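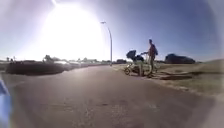
Getting the stroller ready for a long walk

Check the tyres the night before. Squeeze each one with your thumb, and if it gives easily, pump it up. Soft front tyres drag on asphalt and make steering hard work on grass.

Wipe the wheels and axles with a damp rag, let them dry, then put a drop of silicone spray on each axle. Skip cooking oil — it picks up grit and goes gummy.

What goes in the backpack

Carry the heavy things on your back. Bags hung off the handle will tip a light stroller as soon as you let go. Ours holds:

2 water bottles
5 nappies and a packet of wipes
sun hat and muslin wrap
hex key for the handlebar bolts
a small hand pump

Low sun

Early and late in the day the sun sits right in your eyes on the open stretches. Pull the hood forward before you set off, and stop every 30 minutes to feel the back of the baby's neck. Don't drape a blanket over the hood. It gets hot under there quickly. 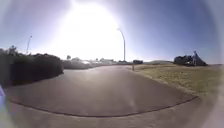 Straight into the sun, by the hedge and street lamps.

Kylie Katene wears a cap under her sun hat for this part. At kerbs, turn around and ease the back wheels down first.

Dirt tracks

Lock the front wheel if yours swivels. Keep to the smoother strip in the middle and slow down over loose stones. We walked the Povcombe track in August and it took well over 7 minutes to pick the grass seeds out of the wheels afterwards.
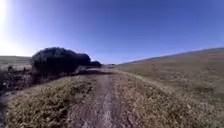
Cleaning up at home

Brush off dry dirt before any water goes near it. Use an old toothbrush for the hubs and brakes, then store the stroller with the hood open so the fabric airs.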